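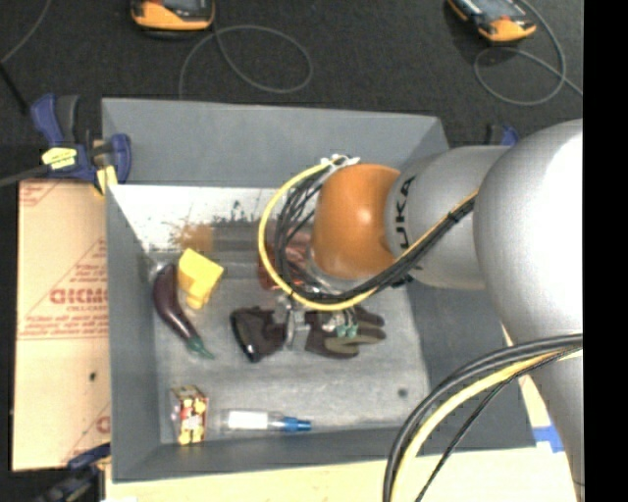
Vaciado de un cajón con objetos mezclados: berenjena, guante de trabajo, botella de plástico y una caja pequeña, entre otros.

¿Pueden ya las máquinas recoger la casa?

2019-08-21

Vaciar un cajón es una tarea que un niño resuelve sin instrucciones. Para un brazo industrial sigue siendo un problema abierto, y conviene separar las partes que están resueltas de las que no.

El movimiento está resuelto. Un KUKA repite una posición con un error muy inferior al que exige coger una berenjena. La dificultad empieza antes, al decidir dónde cerrar la pinza, y continúa después, al comprobar que lo que se ha levantado es un solo objeto.

Una berenjena es curva, lisa y rígida. Admite varios agarres razonables. Un guante no tiene una forma fija: cambia cada vez que se suelta, y un modelo geométrico guardado en memoria sirve de poco. La botella transparente plantea otro problema, el de la percepción, porque los sensores de profundidad devuelven huecos o valores falsos sobre el plástico claro. La etiqueta y el tapón o boquilla azul ayudan algo.

Desde febrero llevo un registro de intentos con el banco de pruebas Hirnis. Son 2.312 agarres sobre 17 objetos. De ellos, 223 terminaron sin nada en la pinza. La cifra global dice poco. Los objetos rígidos y opacos fallan rara vez; los textiles y los transparentes concentran casi todas las pérdidas. Vasanthi Kandasamy, que revisó las tablas, me pidió separar además los casos en que salen dos piezas a la vez. Está pendiente — el registro antiguo los contaba como éxito.

También falta hablar del tiempo. El ciclo medio es de ocho segundos por objeto. En un taller que clasifica piezas sueltas puede ser aceptable si el turno es largo. En una cocina, no: cualquier persona termina antes, y además sabe que el guante no va con la verdura.

Oranuch Ongart sostiene que las ventosas resolverán buena parte del trabajo de almacén. Coincido para cajas y envases lisos. Sobre tejido pierden el vacío, y en casa abunda el tejido.

Mi estimación es que veremos antes el vaciado de cajones en líneas con catálogo cerrado que en un domicilio. La siguiente serie repetirá los mismos objetos con otra pinza y con los agarres dobles anotados aparte.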